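Pickled cucumbers gone soft again, what am I doing wrong
Preserving and Fermenting > Pickles

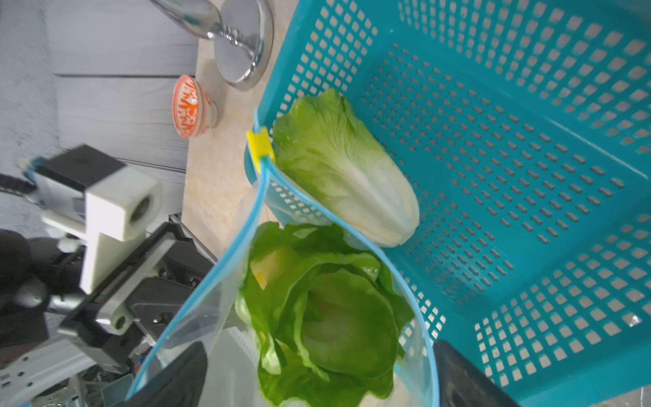

brinetime_bec
January 29, 2021, 4:12 pm
OK third batch of dills this summer and third batch of mush. Flavour is great, dill and garlic spot on, but bite one and it just collapses. Using the Brikodine crock Mum gave me, 20 g salt to the litre, rainwater from the tank, on the bench beside the stove. We get through a heap of salad here (there's romaine in the turquoise basket and a butter lettuce in the zip bag for tonight, the plan was pickles on the side) so I really want these crunchy. Cukes are from the Plernov market. Help please before I chuck the lot.

Lingyun Jia
Salt's too low for summer. I go 35 g per litre once the kitchen warms up, 20 is what I'd use for kraut by weight of cabbage, different thing altogether. Also beside the stove?? Move it. Laundry floor, under the house, anywhere cooler.

old_mate_gaz
Did you cut the blossom ends off. Thats your problem. Enzymes in the blossom end. Nothing to do with salt.

Lingyun Jia
It can be both Gaz.

old_mate_gaz
Been doing it at 20 for years. Never had a soft one. Cut the ends.

brinetime_bec
I cut ONE end. Um. Which end is the blossom end

old_mate_gaz
Opposite the stem. Little scratchy dot. Take off a thin slice.

brinetime_bec
Well I've been cutting the stem end the whole time. Great.

Lise Paquette
In Canada so it's the dead of winter here and I'm jealous you have cucumbers at all. Our neighbour's go in the ground end of May if we're lucky. Two things. Tannin, so a grape leaf or a sour cherry leaf in the bottom of the crock, my grandmother used oak. And how old are the cukes? Anything that's sat in the fridge a few days will never be crisp, whatever you do with the brine. Ice water soak helps a bit, a couple of hours.

marrowfat
Leaves are a myth imo. Tried side by side, two jars, same cukes, one with vine leaves and one without. Could not tell them apart. Neither could my husband and he's fussy.

Lise Paquette
Two jars is hardly a test! I've had plenty of batches without leaves go soft and very few with.

marrowfat
And did you cut the blossom ends on all of them?

Lise Paquette
Not in the early days, no. Fair enough. Still using the leaves.

tinlid_tam
What variety? If they're the long Lebanese ones forget it, too watery, thin skin. You want proper pickling ones with the bumps. There's one called Buvach, my seed swap lady grows it, short and fat and stays hard as a rock. Saved about half a packet if you want a few Bec, pm me.

brinetime_bec
They were Lebanese. Lol. So to recap wrong cucumber, wrong end, wrong spot. Would love some seed thankyou!!

old_mate_gaz
Salt was fine though.

Lingyun Jia
The salt was not fine. How long did you leave them Bec?

brinetime_bec
Nine days. Brine went cloudy day three, smelled nice and sour by day five

Lingyun Jia
In that heat they were done on day five. Straight in the fridge as soon as they taste right to you. Leaving them out another four days at 20 g is asking for soft ones. Start tasting on day three.

jeon_fan
Has anyone used calcium chloride? Little bit in the brine. Works a treat. I know some people on here think its cheating

marrowfat
Not cheating, it's in the shop ones. Goes a bit bitter if you're heavy handed.

Lise Paquette
Never needed it. See above re leaves :)

tinlid_tam
Bec don't throw the soft ones, chop them up for tartare or potato salad. As long as there's no slime and no off smell. If they're slimy, bin.

brinetime_bec
No slime, just sad. Have chopped half into a relishy thing with mustard and onion and its pretty good. Ok new batch on the weekend, 35 g, proper end off, crock in the laundry. Will put a vine leaf in half and leave the other half plain and report back.

marrowfat
Can't do half in one crock, the tannin goes everywhere. Two jars.

brinetime_bec
oh yeah. Two jars then

old_mate_gaz
Do one at 20.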